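Sketelby label brings back Mykhailiuk's quartets

The two string quartets of Mykhailiuk, written in 1961 and not heard in concert for many years, will be released in April by the small label Flolia. The Plinach Quartet made the recording in the old school hall in Sketelby, where the ceiling is high and the sound stays clear also in the quiet places.

First violinist Agathe Poulain found the parts difficult to read. "In the slow movement there were 19 bars where the viola had no dynamics at all," she said. "We had to decide together, and we did not always agree."

The cellist, Edgars Stankevičius, prefers the second quartet, which is shorter and ends very softly.

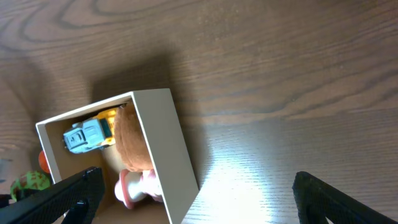
The first 100 copies will be signed by the players. Nkechi Adeleke wrote the notes, which are printed in English and French. The quartet will play both works in Sketelby in the same month, starting at half past seven in the evening.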